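**Ticket 3585: Kaseo bucht Varianten falsch, Bonschublade geht nicht auf**
Gemeldet von: Laden Paracha
Status: in Arbeit

Hallo zusammen, ich schreib das jetzt einfach mal alles hier rein, weil ich am Telefon zweimal aus der Leitung geflogen bin und beim dritten Mal keine Lust mehr hatte. Seit dem Update spinnt Kaseo bei uns im Laden. Wenn ich einen Artikel mit Farbvarianten scanne, landet auf dem Bon immer die Variante, die in der Liste ganz oben steht. Bei den Malo-Körben zum Beispiel, bei den Geschirrtüchern genauso und bei den Kerzen auch.

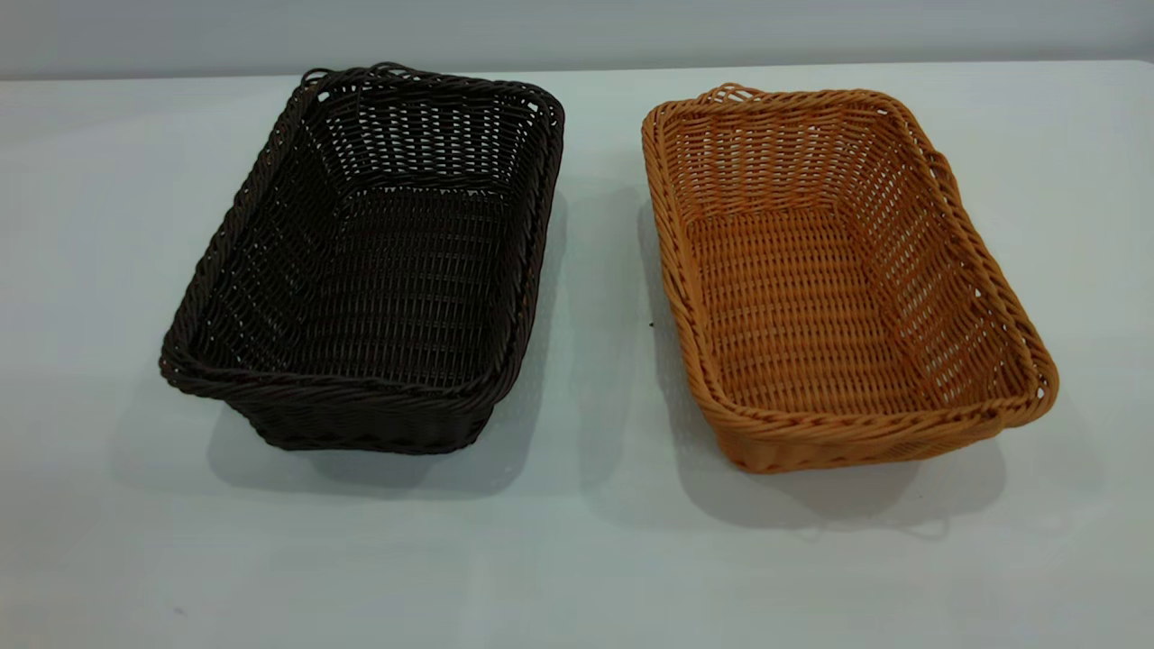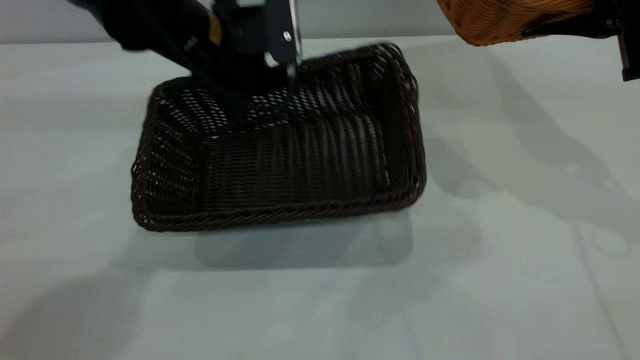 Malo in Dunkelbraun, auf dem ersten Bild daneben in Karamell.

Der Preis stimmt immer, deshalb ist es uns anfangs gar nicht aufgefallen. Gemerkt hab ich es erst, als der Bestand bei den Kerzen in Weiß ins Minus gerutscht ist, und zwar auf minus 9. Im Regal standen aber noch welche! Da stimmt also hinten und vorne nichts mehr.

Das hab ich bisher probiert:

- Kasse neu gestartet, klar. Keine Änderung.
- Scanner aus- und wieder eingesteckt, dann den anderen USB-Anschluss genommen. Keine Änderung.
- Den Strichcode von Hand eingetippt. Auch da kommt die oberste Variante, also würde ich sagen, der Scanner ist unschuldig.
- In den Artikelstamm geschaut: Jede Variante hat ihren eigenen Code, nichts doppelt.

Und dann ist da noch die Schublade. Die geht bei Barzahlung nicht mehr von alleine auf, ich muss jedes Mal mit dem Schlüssel ran. Keine Ahnung, ob das zusammenhängt. Falls ihr dafür ein eigenes Ticket braucht, sagt Bescheid.

---

**Nachtrag, 2. Apr. 2022**

Danke für den Rückruf, Frau Kazmi! Ich halte kurz fest, was wir gemacht haben, sonst weiß ich es morgen nicht mehr.

Zubaida Kazmi hat sich aufgeschaltet und den Zwischenspeicher für die Artikel geleert. Danach musste die Kasse den kompletten Stamm neu laden, das sind bei uns über 900 Artikel, und das Internet von Voltville ist hier hinten im Laden ja leider keine Rakete. Beim ersten Versuch ist das Laden mit »Zeitüberschreitung« abgebrochen. Beim zweiten hab ich das Tablet mit der Musik aus dem WLAN genommen, und da lief es durch.

Testbons danach: 5 Stück, alle mit der richtigen Farbe. Hurra! Ich hab sie gleich wieder storniert, die tauchen also im Tagesabschluss als Storno auf, bitte nicht wundern.

Nicht so schön: Die alten Bestände bleiben falsch. Frau Kazmi meinte, das lässt sich nicht automatisch zurückrechnen, weil im Protokoll nur die falsch gebuchte Variante steht. Heißt für mich, ich zähle die betroffenen Artikel nach und trage sie unter »Bestandskorrektur« ein. Das hab ich im Dezember bei der Inventur erst alles gemacht, aber gut.

**Schublade**

Hier hat mir Fergal Ní Mhurchú aus eurer Technik per Mail geantwortet. Ich sollte in den Druckereinstellungen nachsehen, ob bei »Schublade öffnen« noch ein Haken sitzt. Saß keiner. Haken gesetzt, gespeichert, Testbon gedruckt, nichts. Dann den Bondrucker vom Strom genommen, kurz gewartet, wieder dran, und zack, hatte ich die Schublade im Bauch. Geht also wieder!

**Noch offen**

1. Der Haken verschwindet, wenn ich mich als andere Kassenkraft anmelde. Zweimal getestet, beide Male weg. Muss man den für jeden Benutzer einzeln setzen?
2. Gibt es eine Liste aller Artikel mit Varianten, die ich mir zum Nachzählen ausdrucken kann? Ich finde nur den Export mit allem drin.
3. Kann man das nächste Update so einstellen, dass es nach Ladenschluss kommt? Diesmal hat es mitten im Verkauf angefangen, und ich stand da mit Block und Taschenrechner.

Bitte das Ticket offen lassen, bis Punkt 1 geklärt ist. Am besten erreicht ihr mich vormittags im Laden.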